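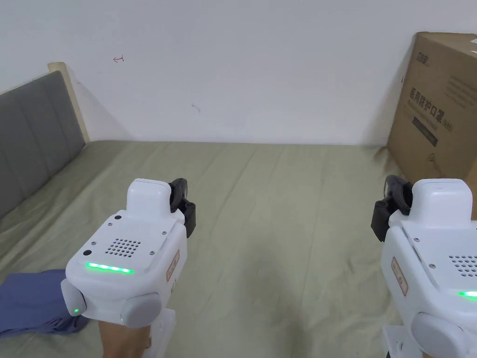 Progress report: Takgate casino recovery study, second period

Search reports Enter keyword Go

Prepared by Crisanto Bautista for the Kuusisto fund

In this period we finished the survey of small businesses that depend on the Takgate casino. We sent the form to 361 shops, hotels and taxi firms, and received 147 complete answers. This is fewer than we hoped, but enough for the first tables. Most of the missing answers are from restaurants near the harbour, where several owners have changed and our address list is old.

Income and visitors

The answers show that the loss of rich guests is felt mostly by the hotels. The shops depend more on day visitors, who still come at the weekend but spend less on each visit. Taxi drivers told us that the evening trade is weak until ten o'clock and then almost normal. We did not expect this, and Rogelio Estrella will look at it again with the bus timetable.

Figures from the operator

Woteck, which runs the casino, has given us monthly table income up to March. The slot machine income is still missing. We have written two times and had a polite answer, without a date. If the data do not come, we can use the gaming tax received by the town - it is less exact, but it is public.

Comparison town

Work in Workau is late. The town office asked for a new permission letter and this took 30 days. The interviews there have now started, and 2 hotel managers have agreed to speak with us.

Budget

Spending is below the plan, mainly in travel. We ask to move the unused travel money to translation, where the cost was set too low in our proposal. The total of the grant does not change.

Next period

We will finish the Workau interviews and send you the draft chapter on hotel jobs. A call on a Tuesday would suit us best, after 14:00.

Related reports
Takgate study: first period
Gaming tax and town budgets
Hotel jobs in Workau

Contact | Copyright Kuusisto | Back to top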